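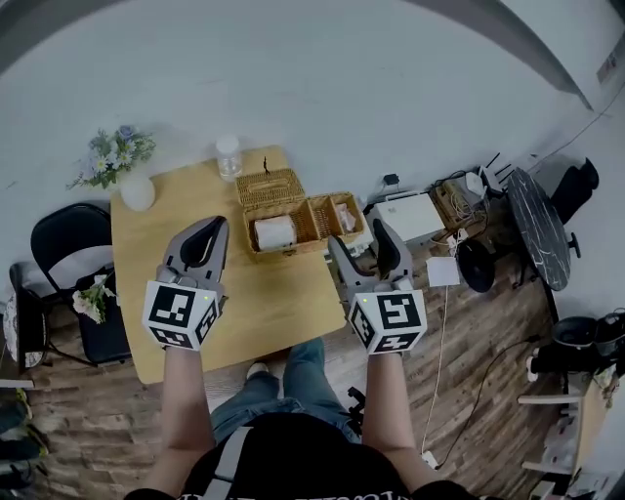
## Melis, Raum hinten: Flechtkorb Rinda auf dem Tisch

Dezember 2025, Dienstag

Rinda steht jetzt seit fünf Wochen im Raum, und ich bin immer noch nicht überzeugt. Im Angebot von Foleck hieß das Teil »Ordnungssystem für Gemeinschaftstische«. Es ist ein geflochtener Taschentuchkorb mit Klappdeckel und einem offenen Fach daneben. Kann man machen. Unter System stelle ich mir etwas anderes vor.

Was mich zuerst stört, ist das kleine Fach. Gedacht ist es laut Foleck für Stifte, Teebeutel, »Kleinigkeiten«. Benutzt wird es für Papier, das keiner wegwerfen mag. Zerknüllt, halb benutzt, man weiß es nicht und will es auch nicht anfassen. Ein offenes Fach neben einem Spender wird zum Mülleimer, das habe ich schon im September ins Protokoll geschrieben und bleibe dabei.

Zum Deckel:

- Klappt auf und bleibt offen. Zu macht ihn niemand.
- Bei offenem Deckel ist der Vorrat sichtbar, was für mich eher dafür spricht, ihn ganz wegzulassen.
- Das Scharnier macht mir Sorgen. Bei unserem ersten Muster hatte es nach drei Wochen Spiel, beim jetzigen noch nicht. Würde ich trotzdem nicht drauf wetten.
- Geflecht am Rand: fasst sich gut an, fängt aber Krümel. Mit dem Pinsel geht es, mit dem Lappen nicht.

Foleck meint, der Staub sei bei Flechtware »Teil des Materials«. Das lasse ich mal so stehen.

### Standort

Bisher wird der Korb dauernd umgestellt. Mal vorne, mal rechts, mal quer. Auf dem hellen Holz ist er an sich gut aufgehoben, farblich stört nichts. Aber er braucht Platz, und zwar mehr, als man beim Blick in den Katalog denkt. Zusammen mit der Vase und einer Wasserflasche bleibt für die eigentliche Arbeit ein Streifen, auf dem ich mein Heft schräg legen muss.

Melis war als »freier Tisch« geplant. So steht es im Konzept, ich habe extra nachgelesen.

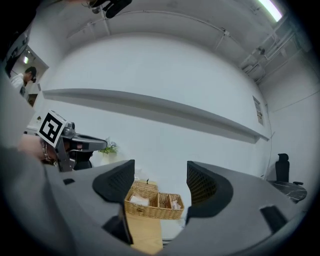

Die Aufteilung der Fächer halte ich für den eigentlichen Konstruktionsfehler. Beide sind fast gleich zugänglich, und damit sagt einem nichts, was wohin gehört. Der weiße Packen im linken Fach, Tücher oder Papier, geht noch, da greift man hin. Rechts im kleineren Fach liegt dann wieder gefaltetes Papier, also im Grunde dasselbe noch einmal, nur schmaler. Wenn beide Fächer den gleichen Inhalt haben, hätte ein Kasten gereicht. Die lange Ablage an der Wand wäre übrigens eine Alternative gewesen, und die kleine Grünpflanze im weißen Topf würde ich dafür gern woanders hinstellen. Gegenargument aus der Runde: Dann muss man für jedes Taschentuch aufstehen. Stimmt, überzeugt mich aber nur halb, denn so viele Erkältete haben wir nicht.

### Vergleich mit Skokix

Skokix ist die Filzkiste, die wir vor Rinda hatten. Ich trage die Punkte hier noch mal zusammen, weil sie beim letzten Mal nur auf einem Zettel standen und der Zettel weg ist.

| | Rinda | Skokix |
|---|---|---|
| Stand | ordentlich, kippelt nicht | rutscht auf Holz |
| Entnahme mit einer Hand | geht, Korb wandert manchmal mit | geht schlecht |
| Reinigung | Pinsel, mühsam | Fusselrolle, auch mühsam |
| Aussehen | passt zum Tisch | sah nach Büro 2009 aus |
| Nachfüllen | schnell | ging nur mit passender Packung |

Beim Aussehen gewinnt Rinda klar, das gebe ich zu. Ob das den Aufpreis trägt, ist eine andere Frage. Foleck will für die nächste Lieferung über 7 Prozent mehr und begründet das mit »Handarbeit«. Auf die Nachfrage, wo geflochten wird, kam bisher keine Antwort.

Die Entnahme war bei Skokix das K.-o.-Kriterium. Bei Rinda hält man am besten die Oberkante fest, wenn man mit der anderen Hand zieht. Das steht in keiner Anleitung, hat sich aber schnell herumgesprochen. Ein paar Gummifüße drunter, und das Thema wäre erledigt. Fünf Cent Materialkosten, wenn überhaupt. Habe ich Foleck geschrieben, Reaktion: »nehmen wir mit«.
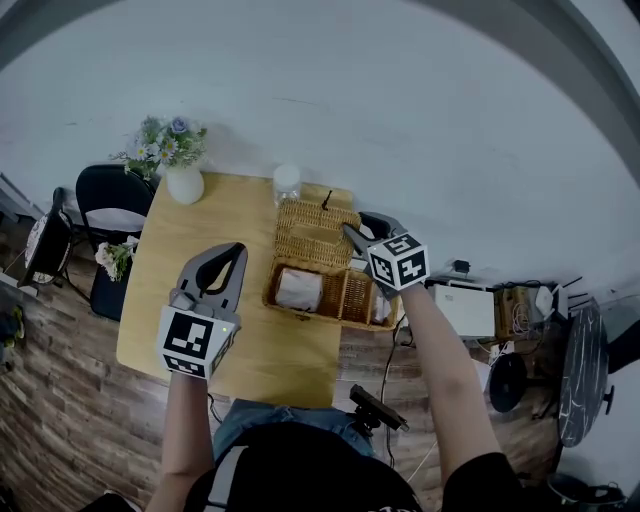 *Rinda auf der rechten Tischhälfte. Flasche dahinter am Tischrand, Vase in der Ecke oben links.*

So rechts stehend gefällt mir der Korb noch am ehesten. Linkshänder sehen das vermutlich anders. Die Schlaufe am Deckel ist mir zu klein, mit der Fingerspitze kommt man durch, bequem ist es nicht. Dunkel abgesetzt ist sie immerhin, man findet sie also.

Vase in der Ecke: in Ordnung. Gänseblümchenartiges Weiß mit etwas Lila und Grün, hübsch, lenkt nicht ab. Von mir aus kann sie bleiben. Die weißen Blüten am Stuhl halte ich dagegen für Deko um der Deko willen, da setzt sich früher oder später jemand drauf.

### Rest vom Raum

Solange rechts vom Tisch Kabel im Korb und im Karton liegen, brauchen wir über ein Taschentuchfach eigentlich nicht zu diskutieren. Der Kabelkorb ist ein Knäuel. Noch ein Flechtkorb, nebenbei bemerkt, und bestimmt kein Argument für Flechtkörbe. Die Kabel, die quer über die Dielen laufen, sollten an die Wand. Den runden schwarzen Beistelltisch könnte man wenigstens als Abstellfläche für die Flasche nutzen, dann hätte die Vase mehr Luft.
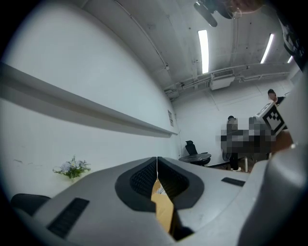 *Wandseite mit langer Ablage, darunter die Blumen. Schild Richtung Ecke, oben die Leuchtstoffröhren.*

Die Wand hat unten ein paar graue Schrammen, schwach, aber ich sehe sie jedes Mal. Mein Verdacht sind die Stuhllehnen, beweisen kann ich es nicht. Vor dem Streichen also erst klären, ob die Stühle dort stehen bleiben, sonst streichen wir zweimal. Das Röhrenlicht ist hell genug zum Arbeiten und unfreundlich zu allem anderen. Geflochtenes sieht darunter gelblicher aus als im Katalog – fürs nächste Muster bitte Tageslicht abwarten, bevor jemand eine Farbe bestellt.

Offen:

- [ ] Foleck: Herkunft, Gummifüße, größere Schlaufe
- [ ] kleines Fach probeweise zudecken, beobachten, wo das Papier dann landet
- [ ] Kabelkorb sortieren
- [ ] Schrammen: erst Stühle, dann Farbe
- [ ] Bestellung Rinda bleibt liegen, bis die ersten beiden Punkte durch sind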